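Vudthorpe Home Forum > Hallways and Storage > Folding an umbrella so it stays folded

puddlejumper
Joined February 2018
Posts: 11

OK, I have a new favorite thing and I need to tell somebody. I've had folding umbrellas my whole life and always rolled them up like a wet sock, whatever came out, strap around it if the strap would reach. Last week I finally learned to do it pleat by pleat and now I can't stop. I've done every umbrella in the house. I did my neighbor's.

The one I practice on is two-tone, dark charcoal and a pale pink, and the two colors are a big help when you're learning (you can tell right away when a pleat has gone under the wrong one!).
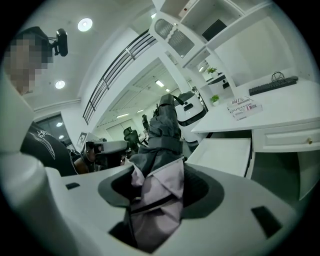

So what I do is shake it out, close it without pressing it flat, and then pull each panel out by its edge until they all hang loose like petals. Then I lay them over one another, all going the same way, and only after that do I wrap. Wrap in the direction the strap wants to go. If you go against it you get a lump in the middle and the strap ends up short.

Does anyone else do it differently? I'd love to hear, especially for the bigger ones.

gutterandspout
Posts: 451

Welcome! Good write-up, but I'm going to disagree with the order. You want to smooth each panel as you lay it down, from the handle end toward the tip. If you pull them all out first and then go around, the first ones have slumped by the time you get to the last. Hold the whole thing upright while you work, one hand around the middle, and turn the umbrella, not your hand.

puddlejumper
Posts: 11

Ooh, turning the umbrella! I've been walking my hand around it like a crab. Trying that tonight.

mudroom_maven

I'm with gutterandspout on turning it, against on everything else. Handle end first is how I ruined my old Paiva. The cloth bunches up by the tip and you never get it smooth again. Start at the tip and go down.

gutterandspout
Posts: 451

We've been over this in the long coat closet thread. The tip is the narrow end, there's hardly any cloth there to bunch. All the extra is down by the rib ends and that's what you have to deal with first.

mudroom_maven

And I said in that thread that it depends how many folds the frame has. The short ones that collapse in three are a whole different animal from the old Bundton kind that only folds once.

puddlejumper
Posts: 11

Well, I tried both! Turning it is so much better, I'm a convert. Handle end first was neater for me on the two-tone one, tip first was neater on my long stick umbrella, so maybe you're both right?

Next thing I want to sort out is where they live. Right now they're in a heap by the back door. I keep looking at white shelving with cubbies over a desk, the kind where some of the openings are arched, with little knobbed drawers down at the side. I love how that looks with a couple of small plants on it, and I think a rolled umbrella would look great lying in one of the cubbies. 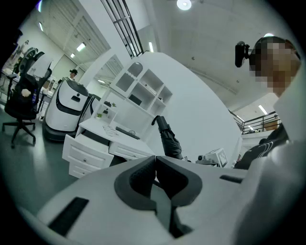 slowdrip_andton

Do you put an umbrella away in a closed drawer while it's still damp?

mudroom_maven

Leave it half open somewhere airy until the cloth feels dry all over, including under the strap, and then fold it. Mine usually get a night. In a drawer they go musty, and the ribs spot with rust where they touch each other.

slowdrip_andton

Thanks. That would explain my smell. I've lost 2 that way, both to the same drawer.

gutterandspout
Posts: 451

Open cubby over a drawer every time. But measure first! A short folding one will fit most shelves lengthwise, and a stick umbrella won't fit any of them. I bought a lovely shelf at the Andton flea market in August and every umbrella I own hung out of the front by a hand.

puddlejumper
Posts: 11

Measuring this weekend then. I think the long one will have to stay on a hook and the short ones can have the shelf. I'm also wondering about a stand, a plain round one with a deep hole so they sit straight up with the tip in the air. Mine keep their pleats much better standing than lying down, for whatever that's worth.
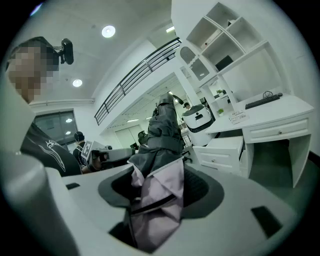
The other thing I've noticed is the strap. If I do it up really tight the cloth gets a crease under it that shows when it's open, and if I leave it loose the top goes floppy again by morning. I've settled on snug enough that I can get one finger under. The pink cloth shows creases far more than the charcoal, so that's where I check.

mudroom_maven

One finger is right. And stand them tip down, please, so the water runs off the cloth and doesn't collect in the folds.

gutterandspout
Posts: 451

Tip down if it's damp, any way you like if it's dry. See, we can agree on something.

mudroom_maven

Half agree. I still say start at the tip.

slowdrip_andton

Just did mine handle end first, turning it like you said, and the strap closed on the first try with cloth to spare. Going to do the one in the car.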